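**Notes from the packing room, 7/7/21**

Hello again from the back of the building! I've been spending most of my time around the bins lately, so bins are what you're getting from me.

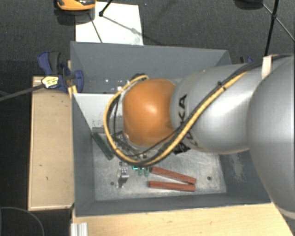 ### A few words in favor of the gray bin

I have a soft spot for these. The blue-gray paint gets scraped, the metal floor gets scratched until it goes all mottled, and they just carry on. When I came to Pencombe we had 24 of them. We're down to 22 now (two went over to the Losine store in March and I don't expect to see them again), and I still think they're the best thing we ever bought.

Remo Fabbri would like to switch to the folding kind from Dal Bello. I've tried the folding kind. They're lighter, I'll give him that, and they stack flat when you're short on room - but put anything heavy in a corner and the whole side starts to lean. Remo says I was loading it wrong. We have agreed to keep talking about it over lunch, which suits me fine as he brings the good bread.

Meanwhile, a couple of requests from me:

- If there's one bar left at the bottom of a bin, please leave it there until the order is closed. I know it looks untidy! Order 3367 went out a piece short last month and I'd rather not make that phone call twice.
- Sweep the floor of the bin before you refill it. A hand brush is plenty. The stiff one lives on the hook by shelf 19, or it did until somebody borrowed it.
- Fresh scrapes on the inside walls don't need reporting. Bent rims do, so tell me or Adelmo Barbieri and we'll pull the bin out of the row.

Adelmo has also offered to touch up the paint on the worst ones, starting with the Trekora row. He's got half a can left over and wants to know if anyone minds the blue coming out a shade darker. I don't mind a bit. If you do, catch him before he opens the can.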